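Antihistamines on a flight with a connection, do I keep the box?

Posted in Travel Health, 2022-05-03

pillbox_grastorura
I'm flying out later this month for three weeks with one long connection, and I take a few things every day: a hay fever tablet, a blood pressure tablet and a cream for my hands. At home I tip the whole lot into a weekly organiser and put the packaging in the recycling. My sister-in-law reckons I'll be in strife at customs if the tablets aren't in their original boxes. The airline page only talks about liquids.

Carry-on is limited and the boxes take up a silly amount of room for what's in them. I've got 100 blood pressure tablets for a trip of 21 days, so I'm not taking all of those anyway. Can I cut the labels off and put them in a zip bag with the blister strips? And does the cream count as a liquid? It's the big Skinine tube.

Any help appreciated. I've searched the older threads, but most of them are about insulin and needles.

Replies

tablelands_976
I travel for work and have done this more times than I'd like. What I do now:

Keep anything prescription in the packaging with the pharmacy label on it. The label has your name, the drug, the strength and the dose, and those are the things an officer wants to match against your passport. If the label is stuck to the box, the box comes with you. If you can get the pharmacy to put the label on something smaller, good, but ask before you pay because they don't like redoing it afterwards.

Ask your doctor for a letter as well. It should list each medicine by its generic name, because brand names change from country to country. Mine is one page and I keep it folded in my passport cover, with a photo of it on my phone.

For the hay fever tablets you have more leeway, but I still leave them in the box. Flatten the empty space out of it. Most small boxes are half air, and you can usually get two strips into one if they're the same product and the same strength. Don't mix different tablets in one box.

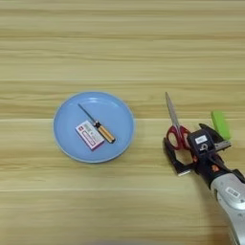 Can I still use a weekly organiser once I'm there?

Fill it after you arrive and keep the labelled packaging in your room until you leave. On the day you fly home, put whatever is left back in its own box so it matches the label again.

The other thing I'd say is check the rules for every country you land in, including the one you're only connecting through. Some cold and flu tablets that are fine at the chemist here are restricted elsewhere, and some strong painkillers need a permit applied for weeks ahead. The embassy website is usually the place to look. If it's unclear, email them and print the reply.

Carry everything in your hand luggage. My suitcase went missing for 3 days once and the only thing in it I couldn't replace at a supermarket was a prescription.

fasportfan
Just chuck it all in a bag mate, never been asked once.

quiet_harbour
I'd go with the first reply. Not being asked is luck and it depends a lot on where you're going. I did get asked on one trip, and the whole conversation took a couple of minutes since I had the labels and the letter on hand.

On the cream, yes, creams and gels are treated as liquids on most international flights, so the container has to be 100 mL or under and go in the clear bag. What counts is the size printed on the tube, so a big tube that's nearly finished still won't get through. Buy the small one or put the big one in checked luggage. Prescribed creams can be exempt if you have the paperwork, but the person at the scanner gets to decide and I wouldn't want to argue it at five in the morning.

Take a few days' extra of the blood pressure tablets in case of delays. I'd pack 28 for your 21 days. Also write down your usual dose times and work out what they become in the new time zone. A pharmacist will go through this with you if you bring your flight times in. Mine suggested moving a morning tablet over a couple of days, but it depends what you're on, so get your own advice.

pillbox_grastorura
Thanks, that covers it. Boxes are staying. I've booked in for the letter and will get a small tube of the cream when I pick up the next script.

Thread viewed 2770 times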